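Kikcombe Community Help > Work and Jobs > Automation at work

Robot arms coming to our assembly bench, what will change for the operators?

Posted by Szénási

I work in a shop that puts together control boards and housings, 34 people on two shifts. Until now the boards are fitted by hand. In October the management starts with robot arms on our line, and the operators who do this work now are told they will be "cell attendants". They could not explain very well what this means.

We have a practice cell running already, with a mock-up board where the arm learns the positions. I was allowed to stand there for one shift. The gripper comes quite near to the socket and to the long green part beside it, and the stop button is on the blue pendant.

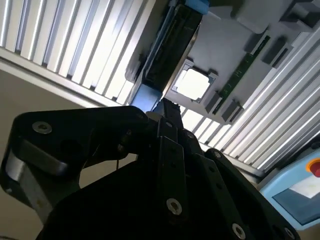 Gripper and mock-up board in the practice cell.

My questions are these. Does the work become easier for the hands but more tiring for the head? Will my colleagues who are very good with small parts lose what they know? And is it normal that the pay grade stays the same when the title is changed? I am not against the robot. My wrists would be glad. But I want to go to the meeting on Friday with something more than a bad feeling.

Skelard

We went through this at my work, so I can tell how it was with us. The first months were harder than before, I must say it openly. The arm did the easy boards and we got all the difficult ones, plus the stops. Before, you had a rhythm and could talk with your neighbor. After, you wait and then you must hurry. Ask for rotation, two hours at the cell and then another place. We did not ask and got it only much later.

About the skill: the people with good hands were the best in teaching the arm. They saw at once when the gripper came in at a wrong angle, and the engineer did not see it. So it should be written down that teaching positions is part of their job, and it should be paid so. With us one change of fixture meant 3 days of teaching, and at first this was counted as "waiting time" – you can imagine the mood.

The second view is more like what the operators look at when they teach. Small brackets, a copper-colored pad, a blue finger which must find its place between them.

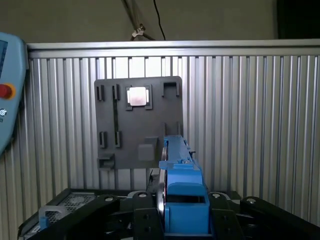

Juten writes that the teaching is fine for those who get it, but in a team of that size maybe a few will, and the others fill trays. Better to ask at the meeting how many will be trained, and who chooses them. In Juten's plant the names were decided before anybody heard about the training, and it took a long time until people spoke normally with each other again.

I agree with this. Also ask if the training is inside the working hours.

Kikcombe_user_200

depends on the company. ours bought one and it stands in the corner with a cover on it. pay grade you must ask the union or HR, we can't know this here

Szénási

Thank you to all. I have put the rotation and the training hours on my list, and also the question of who is chosen. On the pay I will ask to see the old and the new job description side by side. If I get an answer I will write it here under the same topic.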